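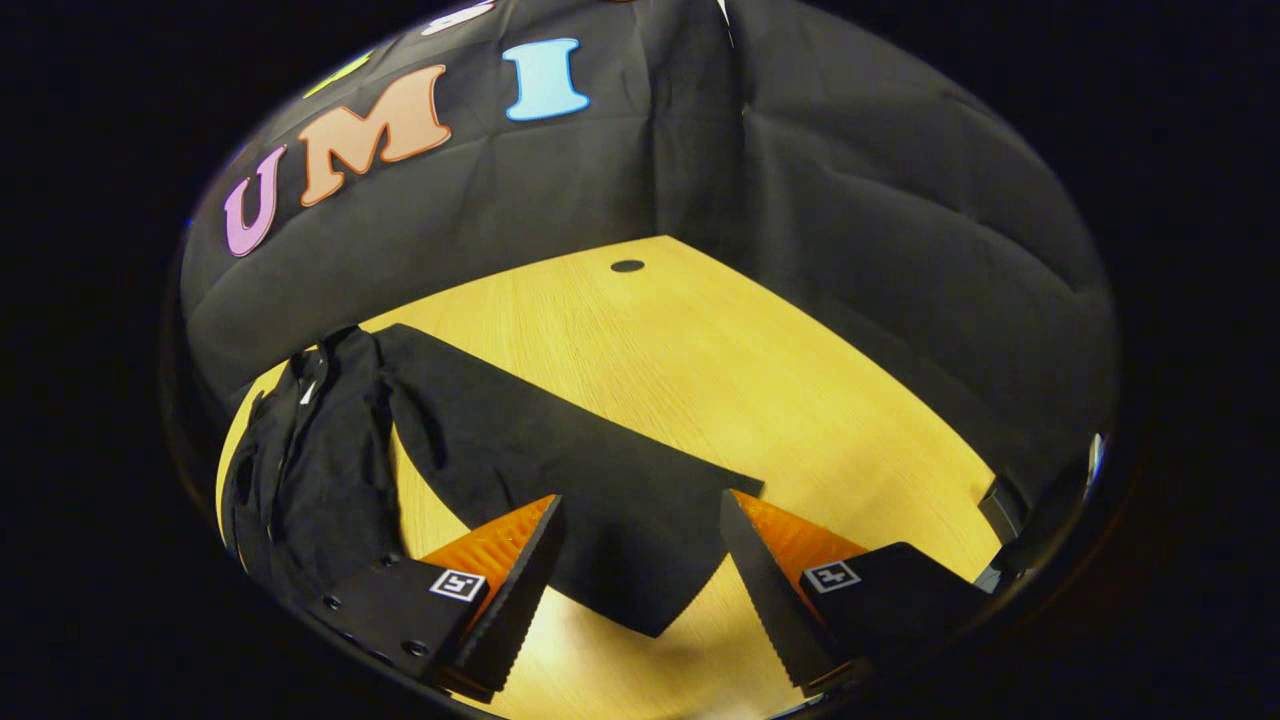

Wutex Equipment Review Group
Minutes, February meeting

1. Minutes of the previous meeting were approved without change.

2. Judurance hand-held gripper kit. The group reviewed the supplier's offer of 30 kits, covering garment handling work at the Flindberg site. The price per kit is 265, or 292 with spare finger pads – the second option was preferred.

3. Service terms. Cover ends after 3000 hours of use. Members asked for this to be stated in the contract.

Action: Purchasing to request a revised quote.

The meeting closed at 4:15 p.m.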